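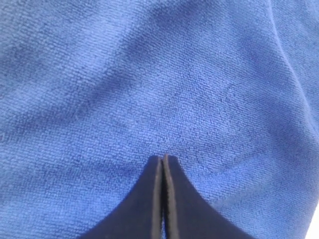
Blue microfibre towel.

About Herdale

Herdale is a cleaning company. We clean offices, surgeries, schools, village halls and holiday lets, and we have been doing it since 1998. The business was started by Mabli Harries and her brother-in-law Arwel Dafis with one van and a contract for a solicitors' office above a shoe shop. Arwel retired from the day-to-day work a while ago but still does the vehicle checks.

We now have 59 staff, most of them part time. All of them are employed by us directly. We do not use agency cleaners, and if your usual cleaner is on holiday the person who covers will be someone who already works for Herdale and has been shown round your building beforehand.

What we do

Most of our work is regular contract cleaning, either early in the morning or after the building closes. We agree a written list of jobs with you at the start, with how often each one is to be done, and a copy stays in the cleaning cupboard. Bins, desks, floors, kitchens and toilets are on nearly every list. Insides of fridges, skirting boards and blinds are usually monthly or quarterly.

We also do changeovers for holiday lets from Easter to the end of October. These include beds, bathrooms, kitchen, floors and a check of crockery and light bulbs. Linen can be yours or ours. Owners get a text when the cleaner has left, with a note of anything broken or missing.

One-off cleans are priced after a visit. We take on end of tenancy work, cleaning after builders, and halls before or after an event. We do not clean outside windows above the ground floor, and we do not do carpets in occupied homes. For both of these we can pass you on to Sayce, who have worked alongside us on several contracts.

Cloths and products

We changed from disposable wipes to washable cloths in our second year and have stayed with them. Cloths are sorted by colour: red for toilets and washroom floors, yellow for basins and taps, green for kitchens, blue for desks and general surfaces. Surgeries have their own sets, which are bagged separately and never go to other sites.

All cloths come back to the unit at the end of a shift and are washed there. Our laundry can handle over 1000 in a day. We leave out fabric softener, which clogs the fibres and stops them picking up dirt. A cloth that has gone thin or hard is taken out of use and goes to the garage for oily jobs.

For general cleaning we use the Floravik range, which has very little scent. If anyone in your building has asthma or a skin allergy, please tell us at the first visit and we will go through the product sheets with you. Bleach is used only where a customer has asked for it in writing.

Who to speak to

Mabli Harries is the owner and still carries out most first visits herself.

Gaurav Thakur runs the contracts side. He sets the rotas, and he is the person to ring if you need to change your hours or add a room.

Ffion Kemeys looks after the holiday lets and the linen store. In summer she is best reached before ten in the morning or after four.

Nnamdi Tamuno is in charge of training and the laundry. New cleaners spend their first 2 weeks working with him or with one of the supervisors before they are given a site of their own. He also carries out the spot checks, and customers can ask to see the sheet from their latest one.

Working for us

We take on extra people each June for the changeover season, and some of them stay on through the winter. Shifts are usually between two and five hours. Travel time between sites is paid. You do not need experience, but for the holiday lets you will need a driving licence. Uniform is supplied.

Ask at the office for an application form, or call in and fill one out there. We will want to speak to a referee before you start.

Finding us

The office and laundry are at the far end of the Kolen yard, past the tyre place. There is parking in front of the roller door at weekends only. On weekdays please use the spaces along the fence and come in by the side entrance. The office is open from eight until four, Monday to Friday, and out of hours the phone goes through to the supervisor on duty.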